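Planning Around the Hand: Ewurabena Acheampong on the Kalterport Stack

Interview, Aug 12, 2021

Ewurabena Acheampong maintains the motion planning layer of Kalterport, the manipulation software developed at Ondley. The release under discussion replaces a single planner with two processes: a slow one that proposes complete trajectories and a fast one that is allowed to shorten, delay or abort them. We spoke about why the split was made and what it has cost.

The earlier version planned once per pick. A perception node published object poses, the planner read them, and the arm executed whatever came back. "That works on a table where everything stays put," Acheampong said. "Put a hand in the workspace and the plan is stale by the time the controller has it. You can replan from scratch, but our full planner needed up to 40 milliseconds for a simple query and a good deal more for a cluttered one. The variance was the real problem. A controller can live with slow. It has trouble with unpredictable."

In the new arrangement the hand is not treated as an ordinary obstacle. Objects such as mugs and bowls enter the collision world as convex hulls with a fixed margin. A hand enters as a chain of capsules with its own margin, which grows with the age of the last observation. If perception stops reporting, the margin keeps growing until no trajectory is valid, and the arm holds position.

"People ask why we don't just drop the hand from the world when we lose track of it," she said. "Because then the worst perception gives you the most freedom to move. We had that bug. It was in the code for 2 releases."

Development is done mostly in simulation. The team randomizes the room, floor, lighting and clutter between episodes and keeps the arm model constant. The target is usually an apple, a choice Acheampong puts down to its geometry: the grasp sampler can ignore yaw, so a failed episode can be traced to planning or perception with less argument.

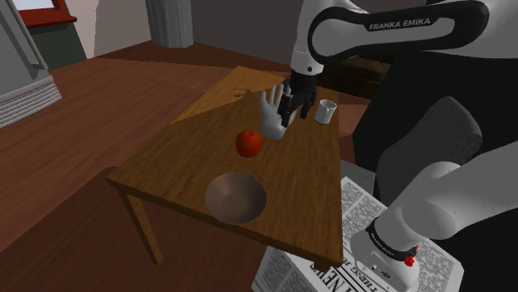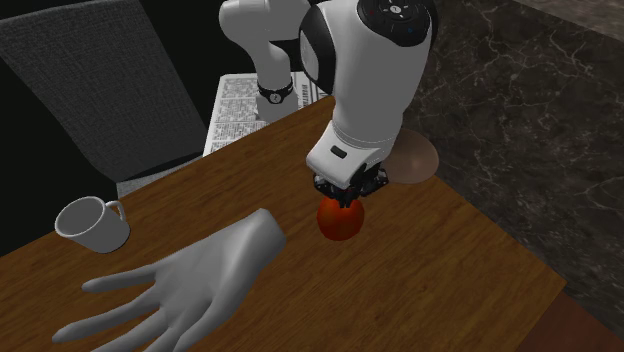

Jade Ross wants the clutter set widened before anyone draws conclusions from it. Rigid objects with clean outlines are easy on segmentation, Ross argues, and a planner tuned on them will inherit pose estimates that are better than it should expect. Ross has asked for cloth and transparent containers, and for the noise model on object poses to be fitted per category instead of shared across all of them.

Acheampong accepts most of this. The shared noise model was a shortcut, and per-category fitting is planned for November. She is less convinced about cloth. "The collision checker has no useful representation of it. I could add a towel tomorrow and it would be a box with a towel drawn on it. I'd rather leave it out and say so."

The perception side is handled by a separate package, Nandine, which estimates object and hand poses and attaches a covariance to each. The planner consumes the covariance directly. According to Acheampong, this interface took longer to settle than any algorithm. Early versions passed a confidence score between zero and one, and each consumer interpreted it differently. Fiifi Atinga eventually removed the field from the message definition and fixed whatever stopped compiling. "There were 14 places," she said. "Three of them compared it to a threshold that had been typed in by hand and never revisited."

Asked about grasp execution, she described a state machine with 8 states, down from a larger number that she declined to give. The gripper closes under force control, and the lift begins only after finger width has settled inside the range expected for the object. If the width is out of range, the arm opens, retreats along the approach vector and requests a new pose. There is no second attempt on the old one.

Logging has also changed. Each episode now writes the random seed, the full collision world at every planning call, and the reason code for each rejected trajectory. The replay tool, called Tetteh, can step through these without starting the simulator, so a planner regression can be checked on an ordinary laptop. Files are large, and compression is on the list.

The main open issue is handover. At present the fast process only knows how to avoid a hand, and giving an object to one means switching part of that avoidance off. Acheampong's current draft shrinks the margin for the palm capsules alone, below a fixed approach speed, and leaves the fingers at full margin. She has not merged it. "The tests pass, but the tests were written by me, for the draft. Guadalupe Arriaga is writing a second set from the interface document without looking at my code. We'll run those first."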